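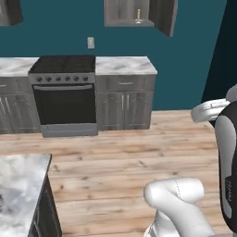 Open day at the Pellitura cabinet works, Clokden

Grey base cabinets, white marble on top, a freestanding stainless range and a deep teal wall behind. We have been going back and forth on that combination at home since winter, and it was the main reason I drove out to Clokden in November for the Pellitura open day. They make kitchen cabinets and cut stone benchtops, mostly for builders, and once a year they let the public through.

Getting there

The works is at the far end of the industrial estate, past the tyre place. The street number is 911 but the sign faces the other way, so I went past it and had to turn around at the council depot. Parking is on gravel. Closed shoes are required and they do check. A woman ahead of me in sandals was lent a pair of rubber boots.

Tours left from the front office on the half hour. I was on the 10.30, which started closer to quarter to eleven as the earlier group was still in the stone shed. There was a sausage sizzle and an urn.

The cabinet floor

Our guide was Kourosh Babaei, who runs the cabinet floor and came up through the finishing side. He talks quietly, so stay near the front if you get him. Everyone is given earplugs but most of the machines were off for the day, with the panel saw and the edgebander started up for short demonstrations.

Sheets come in through the back roller door and are cut to a list for each job. Every part gets a sticker with the job number and which edges are to be taped. I had assumed cabinets were built in batches and kept on a shelf, but here they cut a whole kitchen at a time and keep the parts together on one trolley until it is assembled. If a door gets damaged, the trolley waits.

The edgebander was the most interesting machine for me. It glues a strip along the raw edge, trims it and buffs it in one pass. Kourosh handed around two offcuts, one with a good edge and one where the glue had been too cool. You could lift the second one with a fingernail. He suggested doing the same to the underside of a display door before buying from anyone, them included.

Someone asked about gaps beside a freestanding cooker. They leave 5 mm each side unless the appliance manual asks for more, and they want the model number before cutting anything. He said the most common cause of a remake is a customer changing the oven after sign-off.

The stone shed

This is a separate building and it is wet underfoot. All the cutting is done under water, and the runoff goes through settling tanks out the back. We watched from behind a yellow line while a slab was moved on the overhead crane with a vacuum lifter.

Natural marble is kept at one end, in racks, and you can walk along and look at whole slabs. It helped to see them full size. Small samples tell you very little about veining, and two slabs with the same name can be quite different. I preferred the ones with faint grey veining to the heavy dramatic ones, which were also dearer.

They had a test piece on a bench with lemon juice, red wine and turmeric left on it overnight. The wine had mostly come out. The lemon had left a dull ring that you could see from the side, sealed or not. The staff were straightforward about this and said plenty of people live with it.

The showroom

Smaller than I expected, with 26 door samples on one wall and a few set-up kitchens. The handles and hinges are from Domański and you can open and shut everything. The soft-close drawers were fine, though one of the corner units stuck.

Their new painted finish is called Mutamero. It comes in matt only. The greys are good, but under the showroom lights I could not separate the two middle ones, and I took both samples outside to look at them in daylight. Do that if you go.

Prices are not on display. I was told a stone benchtop for a kitchen our size would start at around $2,000 before cut-outs, and that the measure is free within Clokden. We are outside the area, so there is a travel charge.

Practical notes

Bring your measurements and a photo of your floor. Children under twelve are not allowed in the stone shed. The toilet is through the office on the left. Samples can be borrowed for a fortnight with a deposit - card only - and I came home with three greys and a marble offcut, which is now on the kitchen table with half a lemon on it.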